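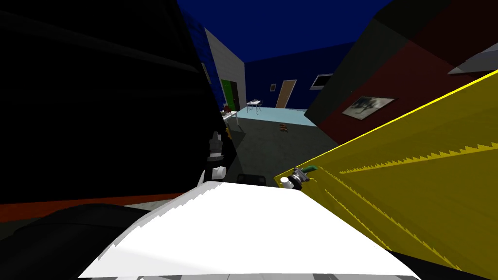 Petalo with Bellis
Two-armed floor pickup and tidy robot, with practice software included
From Bokodine

$868 per month, 14-month term
Setup and first training visit included

Hi, I'm Deividas Sepp. I look after Petalo at Bokodine, and I write this page myself, so if something on it doesn't make sense you can blame me and then email me. I used to work on a packing floor (six years, mostly evenings) and I have picked an awful lot of small stuff up off the ground in my time. Screws, caps, toy parts, the little bags that slide off every table ever made. My knees still remember!

So, what is it? Petalo is a two-armed robot for picking up dropped and scattered small items and putting them back where they belong. Bellis is the software that comes with it. You use Bellis to set up a simulated room, try out jobs in it, and look at what the robot would see before the real machine goes anywhere near your floor. You get both for the one price. We used to sell them separately and it only confused people.

What it's like to work with

I'll tell you about Rundaten, because that's the site I know best. They check and repack returned toys and games, and before Petalo the end of every shift was the same: whoever was on the tables got down on the floor and hunted for pieces. It wasn't on anyone's job sheet, it just got done, usually by the newest person.

Now Petalo does the floor pass and drops what it finds into a tray. A person still sorts the tray! I want to be really clear about that, because I've had calls from managers who think they can leave the tray until next week. Somebody has to know that this blue peg goes with that game, and the folks on the tables are very good at it and the robot isn't. What changed is that they do it standing up, with decent light, at the start of the shift when they're fresh.

The other thing that changed is that there's new work. One person per shift has to be the Petalo person. They clear the path, run the start check, and go help when it stops and asks. At Rundaten they rotate it, and the rotation took some arguing. A couple of people wanted nothing to do with it, and one of them now builds most of the practice rooms, so go figure. Please put this in your schedule as real time. If you treat it as something folks squeeze in between other jobs, they'll resent the robot, and I would too.

Practicing in Bellis

This is my favorite part. You put together a room from simple pieces, walls, doors, tables, floor areas, and you give them whatever colors you like. Ours are pretty loud. Strong plain colors make it easy to talk about a spot across a desk ("no, the table by the green bit") and new operators pick that up right away.

Then you scatter some things on the floor and look out from the robot's side. The view is over the top of its own body, with the arms coming in at the sides, and it takes some getting used to. Everyone I've trained has been surprised by how much of the room the arms and the nearby panels hide. That's a useful thing to learn at a desk. People stop standing in the places Petalo can't see once they've looked out from there themselves.
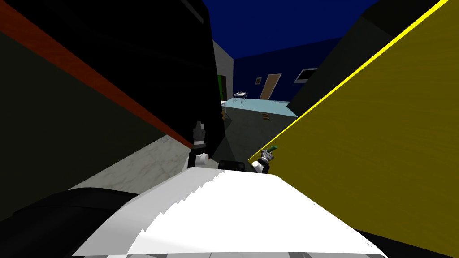 A practice room in Bellis, seen over Petalo's white upper body, with small orange-brown pieces on the dark gray floor.

You don't need to be a computer person for any of this. If you can lay out furniture in a house game, you can build a room. The shading comes out a bit jagged on the default setting. There's a smoother one, it's slower, I leave mine on default.

What you get

Petalo robot, two arms, grippers fitted
Bellis, with 5 user logins
Starter set of practice rooms, yours to change
Collection tray and a spare
2 training days at your place, one for operators and one for everybody else
Phone help from people who have used the thing

That second training day is for the people who share the floor with it and never touch the controls. They get to see it stop, they get to press the stop button themselves, and they get to ask if it's there to take their job. Managers, please come to that part and answer it yourselves. I can talk about the robot, but I can't make promises on your behalf.

What it won't do

It won't climb stairs. It isn't made for liquids, glass, or anything sharp. It's slower than a person in a hurry, and I wouldn't buy it for speed. It also needs a reasonably clear lane between tables, so if your aisles are full of carts you'll be moving carts. A pickup that goes fine in Bellis can still need adjusting on your real floor, so plan on some fiddling in the first weeks.

Ordering

Send me a rough floor sketch (pencil is fine, I get a lot of pencil) and a list of what usually ends up on the ground. I'll build your room in Bellis and we'll go through it together on a call. No charge for that, and you can keep the room file either way.

Extra logins and spare trays are on the accessories page. Leases longer than the standard term, ask me.

Page updated August 27, 2026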